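Home | Topics | Unanswered | Tags | Log in

Left hand on simulated two-arm setup stops short of the basket after camera change

2025-07-06, posted by trellville_mo

I look after the kitchen counter cell in our simulator. It has two arms with black five-axis hands, a marble counter, and a couple of baskets to pick from and place into. Last week I moved the head camera up and tilted it straight down so the mat would sit closer to the middle. Since then the left hand closes too high over the dark basket and misses the item in it. The right arm has not been tested yet.

The render below is the new head view, taken with the left arm parked where it stops.

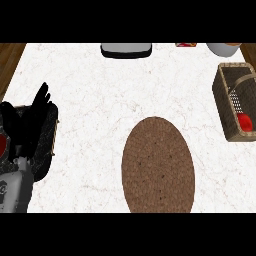
Head view after the camera move, left hand over the dark basket.

The joint limits are the same as before. I reloaded the Lotari scene file and got the same result, 18 misses out of 18 tries. The black bands top and bottom were there with the old camera too. Do I need to redo the hand-to-camera calibration in a simulator, or is something else off?

Zdeňka Šimek

Yes, you need to redo it, but it's a short job. The scene knows where the camera is. Your grasp planner doesn't, it reads the transform from its own config, and that file still has the old pose in it.

Open the camera entry in the scene file and copy the position and rotation into the planner config. Check the rotation order, the two files may not use the same one. Then restart the planner. Reloading the scene won't make it read the config again.

After that, send the left hand to a known point on the oval mat before you go back to the basket. The mat is flat and has nothing on it, so a height error is easy to read. If the fingertips stop above the mat by the same amount as over the basket, the transform is still wrong. If the mat is fine and the basket isn't, look at the basket's collision mesh. Ours had a closed top for months.

dresar_bench

Had this too. I raised the step limit from 1,636 to 2,000 and it went away. Might have been something else I changed that day.

trellville_mo

It was the config. Rotation order was different as well. Mat check is good now and the left hand gets down into the basket. I'll run the right arm on the wicker one tomorrow.

Related | Newest | Report a problem | Back to top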